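3. What counts as a finished fruit plate

3.1 Where the question came from

I started out wanting to know something very small: when people put fruit on a plate for a table, how do they decide it's done? I'd been reading through the household notes from Wakcombe and Trukcombe for months, and the fruit plate kept coming up as the job that people thought needed no explaining. "Put the fruit out," the notes say, and then they move on to the silverware. I got a bit stubborn about that. We ended up with 589 written entries that mention fruit on a table, and only 85 of them say anything at all about what goes on first or where it sits (I went through them twice, the second time on 19th July with a much stricter pencil).

So the rest of this section is my attempt to fill that gap with grapes, avocados and apples, which are what most of our households said they had in the kitchen anyway.

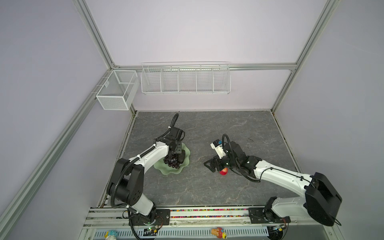 Figure 3. Grapes, apples and avocados with the green dish, at three points in the work.

Grapes are the troublemakers in every account I've read. They don't have one shape, they sag wherever you let go of them, and a bunch that looked modest in the bag can cover a whole plate once it's down. Our Covholm writers nearly all said to hold them by the stem and lower them, and I've come around to that too. With the bunch held by its stem just over the green plate, as in Figure 3, you can still choose which way it's going to lie, and there's something dark and rounded on the plate behind it that you'd want to stay clear of. Once the grapes are down, you mostly nudge. I tried dropping them in from the palm for a while and I can't recommend it — they roll the bunch over and the nice side goes underneath.

3.2 Big things first, or soft things first?

This is where the notes really disagree, and I loved it! The Trukcombe households tend to start with whatever is biggest and firmest and let the grapes fill in around it. The Wakcombe ones often start with the grapes, saying that you can't judge how much room is left until the untidy thing is in place. Both groups write as if theirs were the only way anybody ever did it.

I lean toward big things first, mostly out of habit. An apple is easy to lift back off a plate if you change your mind, and so is an avocado, though its rough skin catches a little on a bunch of grapes if you drag it. What I hadn't thought about before reading the entries was the edge of the plate. A wavy rim makes little bays, and people use them. Several writers describe tucking the end of a bunch into one of those bays so that it stays put, and then treating the rest of the plate as open ground. On a flat round plate the same people fuss a lot more.

Color gets mentioned less than I expected. A few writers want red next to green, and one Covholm entry from November has firm views about never putting two dark fruits side by side, but most people seem happy if everything can be reached without digging.
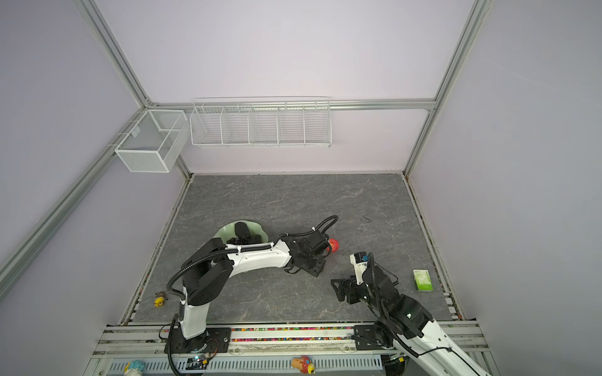
3.3 Taking it apart again

Clearing a fruit plate is hardly written about at all. Only 15 entries touch on it, and 4 of those are really complaints about sticky plates. Still, I think it matters for our question, as you learn a lot about how a plate was built from the order in which it comes apart. Grapes laid on top come away in one go. Grapes wedged under an avocado don't, and you leave a few behind, and then somebody finds them later.

The Van der Merwe notes (the longest set we have, and the most fun to read) suggest laying everything out on the counter between one arrangement and the next, with a bit of space around each piece. I've picked this up myself. It slows you down, but it also lets you turn a bunch over and see which side has kept its bloom, or notice that one avocado is a good deal rounder than the other and is going to want the middle.
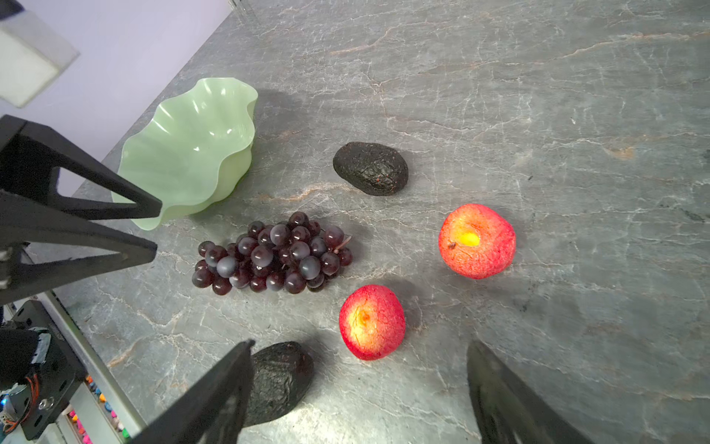
It also changes how you think about the dish. While the fruit is on it, the dish is just whatever's underneath, and very few of our writers say a word about it. Once it's cleared they start describing it — how deep it is, whether it rocks, whether it was a wedding present. I coded those remarks separately and come back to them in Section 5, where the question is why so many households keep one particular dish for fruit and won't put bread in it.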